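Chapter 4
Play Food and the Pretend Kitchen

In this chapter
Why pretend food belongs in the classroom
Choosing pieces for a play kitchen
Setting out a table so children can find things
Sorting and putting away
Key terms: prop, loose part, set, open storage

A child of three picks up a block, holds it to her mouth, and makes a chewing sound. She knows it isn't food. She also knows what to do with food, and she is using the block to practice. Most of what happens in a pretend kitchen starts from this small act of treating one thing as another.

Chapter 3 dealt with dress-up clothes and the home corner as a whole. This chapter stays with the kitchen and what goes in it: the food, the dishes, the baskets, and the surfaces they sit on. These are cheap things compared with climbing frames or water tables, and teachers tend to spend less thought on them. A box of mixed plastic fruit gets ordered in September and is expected to last the year.

At the Clandach preschool, where much of the material for this chapter was gathered, the play kitchen had built up in just that way. There was food from at least three makers, in different sizes. Some of the fruit was meant to be cut and had lost its other half. The staff decided to empty the shelves, throw out the broken pieces, and begin again with a smaller group of things on one table.

What went back first was food the children could name or had asked about. Sushi was on that list. Several families bought it on weekends, and the children had been making their own out of modeling clay. A piece of toy sushi is a good prop for this age. The white block stands for rice, the red slab on top has white stripes like a slice of tuna, and the two parts of the real dish can be talked about one at a time. Near it the staff wanted familiar things as well, such as a banana, a cup, a bowl, and a basket with a handle for shopping.

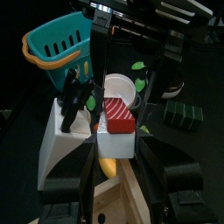
Parents at Clandach did not all agree with the choice. Nazarenko wrote to the school that a play kitchen ought to hold the plain foods every child eats at home, and that a four-year-old gets more out of pretending to peel a banana than from food she may never have tasted. Florano answered in the next newsletter that her son had never tasted sushi either, and had served it to the whole family on a saucer for a week.

Both letters make a fair point. Familiar food lets a child act out what she has seen done many times. She knows that a banana is peeled and soup is stirred, and the play runs on without help from an adult. Food that is new to her brings questions, and often a teacher has to sit down and join in before the play gets going. A table with only one kind tends to go quiet sooner. The usual advice in this book is to let familiar pieces make up the larger share and to change the others every few weeks.

The next matter is shape and detail. A toy that looks very much like one food will mostly be used as that food. A flat green leaf shape can be lettuce, a garnish, a plate for a doll, or money. Pieces of this second kind are called loose parts, and a pretend kitchen needs some of both. The Ciltusia play study, which is described more fully in Section 4.2, logged some 1,000 short turns of kitchen play in two classrooms. Plain pieces changed their meaning often during a game. Detailed pieces were more often used to start one.

Dishes and holders need the same kind of thought. A cup with a handle invites pouring and drinking. A bowl invites stirring. A basket with slotted sides lets a child see what is inside without tipping it out, and for this reason it works well as open storage. Trays with raised sides keep small pieces from rolling off the table, and a child can carry one across the room with both hands.

Knife blocks and toy knives come up in most staff meetings on this subject. Section 4.3 gives the arguments on both sides and a sample set of table rules.

Before you read on
Visit a play kitchen, or think of one you know well. Write down the foods you find there. Mark the ones most of the children would eat at home in an ordinary week. Then mark the pieces that could stand for more than one thing. Keep your list - you will need it for the sorting exercise at the end of Section 4.1.

4.1 Choosing the First Set

A set, as the word is used here, is a group of pieces that can be played with together and put away together. It does not have to come from one box. Start with a meal the children know, and lay out what one person would need to make it and eat it.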